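共用水栓更新検討会 議事録

場所 管理棟1階 会議室
時間 午後2時から
出席 居住者委員5名、管理会社担当、Momska設備担当
進行 Ketsara Jitpraphai
配布資料 前回議事録、見積比較表、会報原稿の校正刷り

1 前回議事録の確認
訂正が1か所あった。北棟の散水栓を「撤去」としていたが、「使用休止」に改める。そのほかは原案どおり承認した。

2 屋外水栓の現況
管理会社から報告。敷地内の共用水栓は16か所で、このうち14か所が使用できる。残る2か所は北棟裏と駐輪場横で、いずれも元の止水栓を閉めてある。駐輪場横はハンドルの空回り、北棟裏は立ち上がり管の根元からのにじみが原因である。
北棟裏については、花壇の水やりを東側の水栓からホースを延ばして行っている。通路をホースが横切るため、朝の通勤時間帯は使わないよう掲示を出した。掲示が小さくて読めないとの意見があり、管理会社で作り直す。

3 更新方法と見積
Momskaから二つの案の説明を受けた。
A案は、不具合のある2か所のみを修理する。水栓本体はJelero製を使い、立ち上がり管は北棟裏だけ交換する。
B案は、全数を同じ型にそろえる。予備部品が1種類で済むが、工事中は棟ごとに断水が必要になる。
委員から、B案の断水時間について質問があった。Momskaの回答は、1棟につき午前中いっぱい、ただし止水弁の状態により延びることもあるとのこと。
見積にはTrevorからも提出があったが、配管の保温材が含まれていないため、金額をそのまま比べることはできない。保温材を含めた再見積を依頼する。
当面はA案で進め、B案は次年度の修繕計画に載せるかどうかを改めて協議することとした。

4 会報の原稿
水栓の使い方と冬の凍結対策を載せるページについて、校正刷りを回覧した。見出しは「水まわりの手入れ」とする。凍結対策の文中、「夜間は水を抜く」だけでは手順がわからないとの指摘があり、止水栓を閉める、蛇口を開ける、水が止まったら蛇口を戻す、の順に書き直す。
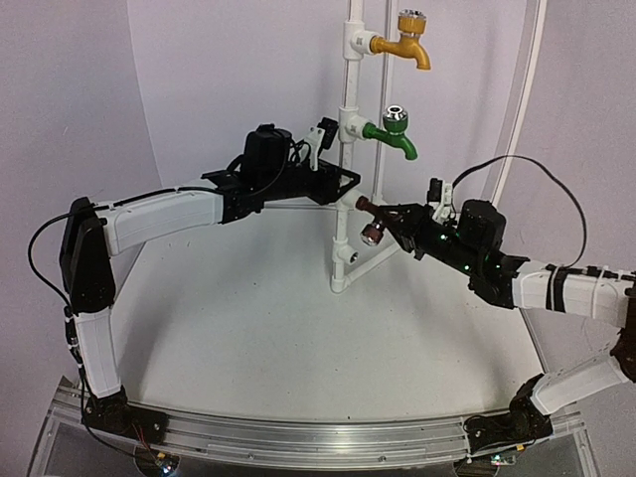
塩ビ管の立水栓と蛇口

印刷は100部とし、全戸に配布したあと、残りを管理棟の受付に置く。前号で文字が小さいとの声が複数あったため、本文の文字を一回り大きくする。ページ数は増やさず、行事欄の余白を詰めて調整する。原稿の締切は次回の検討会までとし、問い合わせ先には管理棟の電話番号のみを記載する。

5 散水用ホースと保管箱
南棟の保管箱の蓋が閉まらなくなっている。蝶番の交換で直るか、管理会社が確認する。ホースは巻き取り式に替えたいとの要望があり、Pinusonの製品カタログを見ながら協議した。壁に固定する型は外壁に穴をあけることになるため見送り、置き型を1台購入して南棟で試すことに決めた。使い終わったあとに水を抜いてから巻くことを、箱の内側に表示する。
接続金具の寸法が棟によって異なるとの報告があった。購入前に南棟の現物を測る。

6 水道使用量
共用部の使用量は前年の同じ時期より増えている。委員から、北棟裏のにじみが影響しているのではないかとの質問があった。管理会社の説明では、止水栓を閉めたあとの検針がまだ済んでおらず、現時点では判断できない。次の検針結果を待って報告する。
あわせて、洗車に共用水栓を使う例が見られるとの発言があった。使用細則では共用水栓での洗車を認めていない。個別の注意は行わず、会報の同じページに細則の該当条文を載せる。

7 その他
・東側の水栓の足元に水がたまりやすい。排水ますの落ち葉を清掃し、改善がなければ次回の議題とする。
・水栓の鍵は管理棟で貸し出しているが、返却日の記入漏れが続いている。貸出簿に返却欄を設ける。
・来客用駐車場の照明については本検討会の範囲外のため、理事会に引き継ぐ。

担当の確認
再見積の依頼 管理会社
北棟裏および駐輪場横の工事日程案 Momska
会報原稿の修正 Ketsara Jitpraphai
保管箱の蝶番の確認 管理会社
置き型ホースの購入 南棟委員

次回は4月、同じ会議室で開く。日程は管理会社が各委員の都合を聞いたうえで連絡する。

午後4時 閉会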